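Set Up the Simulated Cell Like a Real One

Most of the trouble I get called about in a robot cell starts before the robot moves.

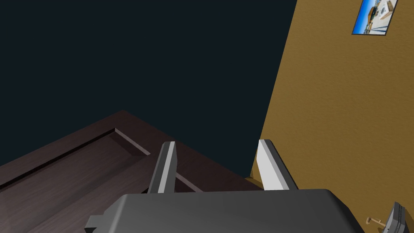 Diarmuid Hayes wrote to me that a simulated cell needs no maintenance at all, and that the hours I spend on ours would be better spent on the arm bolted to the floor. Nothing wears, he said, so there is nothing to look after.

I disagree, and I have the repair log to argue from. We run one cell at Wakemberg, and its rendered copy lives on a workstation beside it. In the view from the arm you get the gripper housing, two flat-tipped fingers, a dark wooden panel and a yellow wall with a picture hung on it. People look at the wall and the picture and assume the whole thing is decoration. The fingers are the part I care about, and I want them to match what is on the floor.

Last October we changed the finger pads on the real gripper from Lasent stock to a thicker set. It was a 15-minute job. The change went on the paper card taped inside the cabinet and nowhere else. For 6 days the model went on closing to the old width. Every grasp passed in simulation, and the real gripper squeezed too hard on the same program until it faulted. The fault got blamed on the drive, then on the cable, and a good cable was replaced.

A model does drift, then. It drifts by standing still while the machine changes. To me that is wear, and it should be on the service schedule with the grease and the belts.

My own routine is short. When a finger, pad or bracket is changed, the same person edits the model before signing the card. After that I check 4 things: the open gap, the closed gap, the camera angle and the tool center point. I run 100 closes in simulation overnight and compare the closing position with what the real controller reports. If the two disagree, the cell stays locked out until I know which one is wrong. It has been the real one more often than I expected — twice a loose mounting screw.

Diarmuid's answer is that Cirnix, our integrator, should do all this under the contract. They could. They come in twice a year, and pads get changed on night shift. The Rind package we use for the model opens on any bench computer, and a technician who can shim a bracket can type in its thickness.

I would give up the nicer lighting and the wall texture before I gave up one of those checks. The card in the cabinet now has a second signature box, for the model. Two of the last five cards came back with it blank.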